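Home | Forums | Automation | Household and Light Shop | Archive

Can a machine do the after-dinner sort yet?
Posted December 4, 2019 by dlacson

dlacson
Splitting this off from the dishwasher thread, where it was getting buried. The claim there was that household manipulation is "basically solved" apart from price. I disagree. My test case is flatware: mixed utensils on a tray, sort by type, put each type in its own tub. A child of six does it while talking about something else. I want to know what cycle time and what failure rate people have measured, on their own hardware, with utensils they did not pick for the purpose.

a_kettunen
We ran something close to this at Tultcombe in May. Parallel jaw, wrist camera, 3216 pick attempts over the month. Forks and tablespoons were fine. Thin round stock was not. Anything under 8 mm lying flat means the fingertips have to touch the table or come within a millimeter of it, and then your hand-eye calibration is the whole job. Ours drifted with room temperature.

dlacson
What was the miss rate on the thin stock?

a_kettunen
I won't quote one number for it. It depended on whether the piece was alone. Isolated sticks were acceptable. Two side by side, the gripper took both or pushed one out of reach.

Kenneth M
Taking both is correct behavior if they are going to the same place. You are grading the robot on a rule the task doesn't have.

a_kettunen
Only if it knows it took both. Ours logged one, went back for the second, closed on air and stopped with a fault.

Kenneth M
Then that is a state estimation bug. The grasp was good. Check jaw width after closing and you have your count.

jhun_mac
Jaw width doesn't settle it with tapered sticks. Two at the thin end can read the same as one at the thick end. You need to know where along the length you closed.

Different angle. In the shop we sort dowel pins and spring clips on a Drirulach bowl feeder, 3000 parts an hour, no camera at all. It has done this for years. If the question is "can machines sort small rigid parts," the answer has been yes for a long time. Kitchens are hard because people won't let you bolt a vibrating bowl to the counter.

dlacson
A bowl feeder is tooled for one part. Change the part and you retool. My question was one machine, several types, no fixtures.

jhun_mac
Understood. I'm saying the no-fixtures condition is where the cost comes from, and it's a condition you chose.

Teo DP
The other variable is depth sensing. Black utensil on a black tray gives the camera almost no contrast, and if the finish is shiny the depth map has holes in it. Glazed white ceramic has the opposite problem, since the highlights move when the camera does. We use the Yau stereo unit and still crop and re-expose per region.

dlacson
Agreed on contrast. My own layout, for reference. Four of the chopsticks are in the tub, six are on the tray in pairs, and the spoons stay on the tray.

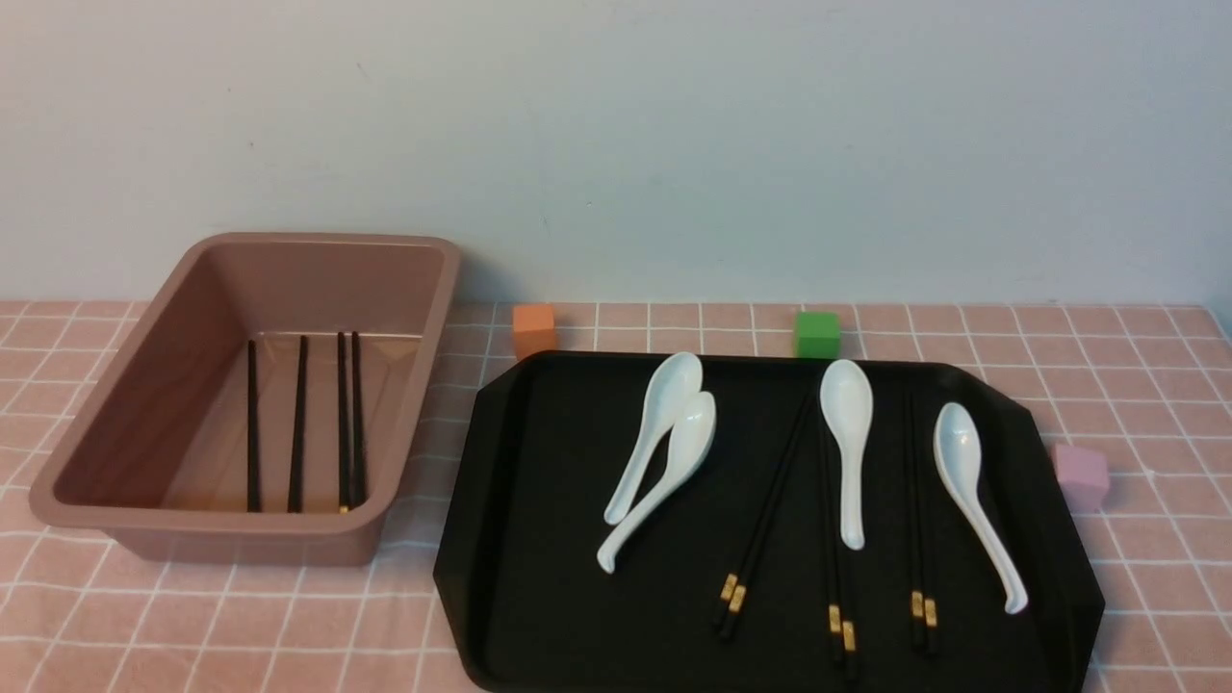

Kenneth would swap the tub for a shallow bin before touching any software, on the grounds that a wrist that has to reach down between walls loses half its approach angles.

dlacson
The tub stays. People own deep tubs. If I start choosing containers to suit the arm, I'm back to Jhun's feeder.

jhun_mac
You could release from rim height and let them drop. Sticks don't break.

dlacson
They bounce and land crosswise. I want them parallel, or the next step can't pick up a bundle.

a_kettunen
For overlapping spoons we got better results going for the top handle near its tip and dragging sideways a few centimeters before lifting. It separates the pair. Lifting straight up at the bowl brought the lower one along for part of the way.

Teo DP
Same here. Drag first, then lift. Slower by a second or so.

Kenneth M
So what would count as "yet" for you? By hand I sort 28 mixed pieces in 24 seconds, and I'm not hurrying. If a machine takes ten minutes but runs while I'm asleep, I don't care about the ratio.

dlacson
Unattended is my criterion too. One hundred trays, no human touch, nothing on the floor. Speed is secondary. I'm not close.

a_kettunen
Neither were we. Drikamness has a suction and jaw combination tool that may help with the spoons. It will do nothing for the sticks.

Teo DP
If anyone tries soft fingertips on the thin stock, post the pad thickness along with the results. Ours are 3 mm silicone and they fold under at the table.

Page 1 of 1 | Reply | Back to Automation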